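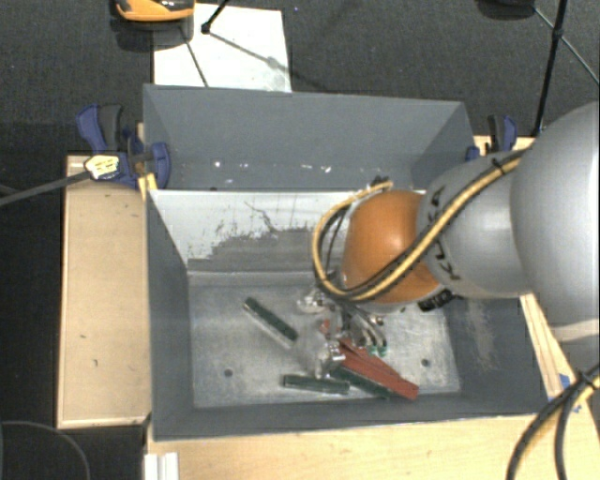
Figure 5. Green and red bar-shaped pieces on the floor of the grey metal bin used for the mixed-stock trials.

3.2 Bin and stock arrangement

The trials at the Plorlow site used open-topped metal bins of a single pattern, supplied by Zilside and already in service on the packing line. The walls are painted dark grey and the floor is bare, pale sheet metal. No liner was fitted. Earlier work at Drerkano had used a felt liner to reduce noise, but the liner lifted at the corners and changed how the pieces came to rest, so it was left out of the present study.

Floor wear was recorded before each block of trials. The scuffs and brighter patches in Figure 5 are typical of a bin in regular use. A worn patch reflects more light than the metal next to it, and this matters when the edge of a piece has to be found against the floor. The small round holes in the floor were left open. They are narrower than the pieces and had no measurable effect on where these settled.

The stock consisted of bars in two colours, green and red. Colour marked the batch only; both batches were cut to the same nominal length. A total of 2869 placements were logged, of which 1639 involved green bars. Pieces were tipped in by hand from a tray held level with the rim, and no attempt was made to straighten them afterwards.

Two resting patterns were common. In the first, a bar lay by itself on the floor, often at a slant to the walls or close to the front wall and almost in line with it. In the second, several bars overlapped in a loose fan, as the red pieces do in Figure 5. Fans were noted in 465 placements. They were harder to clear than single bars — the lower pieces were partly hidden, and lifting the top one tended to shift its neighbours.

A bar was counted as overlapped if any part of its upper face was covered by another bar. Contact along the sides alone was not counted. This rule is stricter than the one used in the Park trials, and the two sets of results should not be compared directly.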